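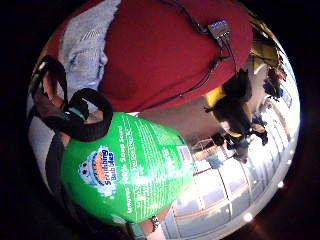 Section 5: Cleaning the common room tables

This section applies to the round tables and moulded chairs in the common room at Pretbridge. It should be read together with Section 4, Storage of Cleaning Products.

5.1 Before starting, clear crockery and food from the table top. Place personal belongings on a chair.

5.2 Read the label of the product in full. A bathroom cleaner sold for soap scum must be returned to the washroom cupboard and must not be used on tables.

5.3 Stand the spray bottle upright on the table, with a folded or loose cloth beside it. One cloth is issued for each table.

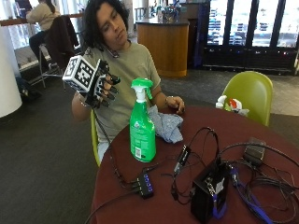 5.4 Spray the cloth, never the table top, where leads or electrical items are present. Keep the cloth at least 5 cm from any plug or socket.

5.5 Wipe from the centre of the table to the rim, then wipe the rim itself.

Caution: Do not mix products. Do not refill a bottle from a different container.

Small items and soft furnishings
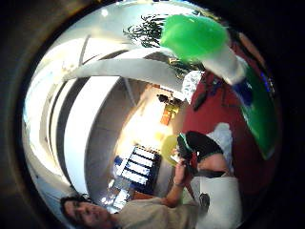 Small items are to be wiped by hand and returned to the shelf marked Satton. Hold each item by its edge while the cloth is passed over it. Rounded items, such as the lime-green one held up in the hand, should be turned slowly so that the whole surface is reached. White cloths are to be kept apart from coloured ones.

Note: Replacement cloths are ordered under stock number 217.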